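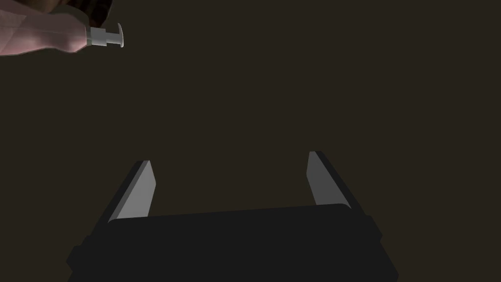
肌酸一定要在训练之后马上吃吗?

什么时间吃都可以,早饭时、训练前、训练后,差别都很小,要紧的是每天都吃到。肌肉里的肌酸储备是慢慢攒起来的,今天早两个小时或者晚两个小时,对储备的影响很有限。

打印本页 | 用电子邮件发送

运动营养入门 第7讲 讲义:肌酸
2024年4月16日,星期二
Gomell 体能培训中心

各位同学好,上一讲我们聊蛋白质聊得太高兴,拖堂拖得厉害,最后几页只好挪到今天来讲,所以这份讲义比平时长一点,大家泡杯茶慢慢看就行。

一、肌酸是什么

肌酸是身体自己就会合成的东西,主要在肝脏和肾脏里生成,原料是几种氨基酸,另外我们吃红肉和鱼的时候也会补进来一些。它绝大部分存在骨骼肌里,其中一部分以磷酸肌酸的形式待命。短时间、高强度用力的时候(比如冲刺、跳跃、做一组很重的深蹲),肌肉里的 ATP 几秒钟就紧张了,磷酸肌酸便把磷酸基团交出来,帮忙把 ADP 重新变回 ATP。上一讲画过的那张供能系统的图,大家翻出来对着看,会清楚很多。

长期吃素的同学,起始储备往往偏低一些,补充之后的变化有时也更明显。至于慢跑、长距离骑行这一类,磷酸肌酸出力的机会不多,期待就放平一点吧。

二、吃多少

最常用的形式是一水肌酸,研究做得最多,价格也最实在。课上我们用的维持量是每天 3,000 毫克,换算过来就是3克,很多产品附带的小勺并不正好是这个量,请自己上秤称一称。课堂练习里的那位虚拟学员体重52公斤,用这个量就可以,不必再往上加。

有些书上会写“冲击期”,就是头几天吃得多些,让储备快点装满。这样做确实快,可是肠胃敏感的人容易胀气、跑厕所,我自己年轻时试过,那个星期过得很不愉快!不走冲击期,每天老老实实吃维持量,三到四周也能到差不多的水平。
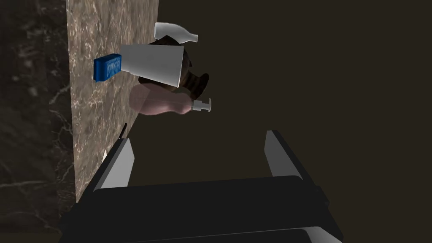 有同学在课后留言里说,自己吃了两周,体重上去了一公斤多,以为是长胖了,吓得马上停掉,想知道停得对不对。这个顾虑很常见。肌酸会让肌肉细胞里多存一些水,刚开始那阵子体重往上走一点,多半是水分,和脂肪增加是两码事。如果你练的是按体重分级的项目,称重之前要把它算进去,最好早早跟教练商量;如果只是平时健身,继续吃下去,看腰围和训练记录,比天天盯着体重秤舒服多了。

三、谁要先问医生

肾脏有问题的、正在长期服药的、怀孕或哺乳期的,请先去问医生,不要自己拿主意。还有一件小事,补充肌酸之后体检,血肌酐的数值可能略高,记得提前告诉医生你在吃什么,免得双方都白紧张一场。未成年的学员,也请家长和医生一起商量。

四、挑产品

配料表越短越好。二月那次课我们拆读过 Plosel 的标签,配料只有一水肌酸一项,读起来很省心;Villura 的混合粉里还加了咖啡因和甜味剂,晚上训练的人就得多想一想睡眠。参加正式比赛的同学,要挑做过第三方违禁物质检测的批次,并且把批号留下来。粉末溶得慢很正常,温水会好一些,没化完的沉在杯底,加点水晃一晃喝掉就是了。
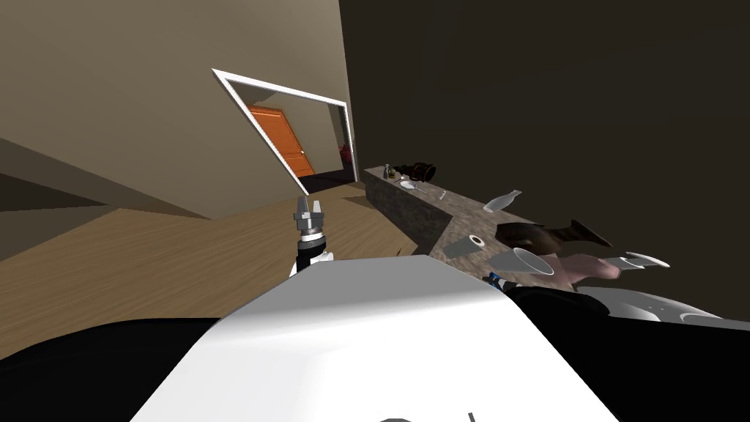 五、怎样坚持记录

漏服是补充肌酸最常见的问题,比选错牌子常见得多。我给大家的作业是一份16周的记录表,每天一格,吃了就打钩,另外每周写一次主项的重量和次数,写两句当天的感觉也很好(哪怕只写“困”)。表放在抽屉里基本等于没有,要贴在进进出出都躲不开的位置,像上面图里那种白色门框,旁边的米色墙上就很适合贴一张。笔用绳子拴在旁边,省得找。哪天忘了就空着,第二天照常吃一份,不要补双份。

六、课后要做的事

先把供能系统那一节重读一遍,再把自己三天的饮食写下来,估一估从肉和鱼里大概能得到多少肌酸,估不准没有关系,我们下次一起算。家里有肌酸产品的,把标签抄一份带来,抄全,小字也抄。还没领到记录表的同学,到 Đàm 分部前台领取,下讲讲咖啡因,请先别在上课前喝太多咖啡,我们要做一个小测试。

打印本页 | 用电子邮件发送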